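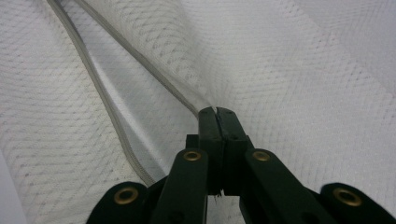
La fermeture éclair, dernier rempart de l'humanité

Il existe à la sortie de Wunach une ancienne filature où l'on apprend aux machines à faire ce que nous faisons tous sans y penser, le matin, avec une main dans la tartine. L'atelier Ritunard ouvrait ses portes le 2024-05-30, un jeudi, jour peu propice à l'affluence. On avait installé 400 chaises. J'ai pu choisir la mienne.

Au programme : du tissu. Les visiteurs venus pour les robots qui dansent ont été priés de patienter jusqu'à l'après-midi, puis jusqu'à l'an prochain. Chez Ritunard, on travaille le filet à linge, la housse, la doublure, bref tout ce qui pend, glisse et change de forme dès qu'on le regarde de travers. « Une pièce de métal, ça reste où on la pose », m'explique l'ingénieure chargée de la visite, avec l'air de quelqu'un qui a beaucoup aimé les pièces de métal autrefois.

La vedette de la matinée est une pince. Sombre, d'un vert presque noir, montée sur des barrettes articulées, avec des œillets couleur laiton aux pivots qui lui donnent un petit côté maroquinerie. Elle se tient à la main : avant de confier une tâche au bras automatique, on la fait exécuter par un humain équipé de la même pince, et l'on enregistre ses gestes. La machine étudiera plus tard. En attendant, c'est l'humain qui transpire.

L'exercice consiste à manier une maille blanche fendue par une longue fermeture grise. Saisir un bord de la fermeture entre deux doigts carrés, le tenir, l'amener en face de l'autre. Un enfant de cinq ans y parvient en râlant. La démonstratrice y parvient aussi, sans râler, ce qui force le respect. Le silence dans la salle était celui des tournois d'échecs, à ceci près qu'un monsieur mangeait une brioche.

Vient ensuite le tour du public. On me tend la pince, je m'approche de la table, je vise. La maille se plie. Je vise de nouveau, elle se plie ailleurs. À la troisième tentative, j'attrape quelque chose, et l'on me fait remarquer avec tact qu'il s'agit de ma manche. Mon essai a néanmoins été enregistré. Il porte le numéro 2306 et servira, m'assure-t-on, de contre-exemple.

Derrière une vitre, le bras automatique, baptisé Salian, montre où en sont ses études. Il descend, hésite, pince le tissu, remonte, repose le tout et recommence. Sur 14 essais ce matin-là, il en a réussi deux. L'équipe a applaudi les deux. J'ai d'abord cru à de la politesse, puis je me suis souvenu de ma manche et j'ai applaudi aussi.

Pourquoi tant d'efforts pour une fermeture ? Le client s'appelle Jonach, une blanchisserie industrielle de la région qui reçoit chaque jour des filets à fermer, à ouvrir, à retourner, à refermer. Le travail est ingrat et les poignets s'y abîment. La direction rêve d'un Salian par ligne. Les employées présentes à la visite, elles, avaient surtout des conseils techniques. L'une d'elles a expliqué en deux phrases qu'il fallait tendre le bas avant de toucher au haut, et j'ai vu trois ingénieurs sortir leur carnet en même temps.

Le buffet se tenait dans l'ancienne salle des cardes. On y discutait capteurs, éclairage, adhérence des doigts. Fallait-il du caoutchouc au bout ? Les avis étaient partagés, les petits fours un peu moins, le monsieur à la brioche ayant pris de l'avance.

Une nouvelle démonstration est prévue en novembre, avec une fermeture plus courte et, si tout va bien, un curseur. Les inscriptions se prennent à l'accueil de l'atelier. Prévoir des manches retroussées.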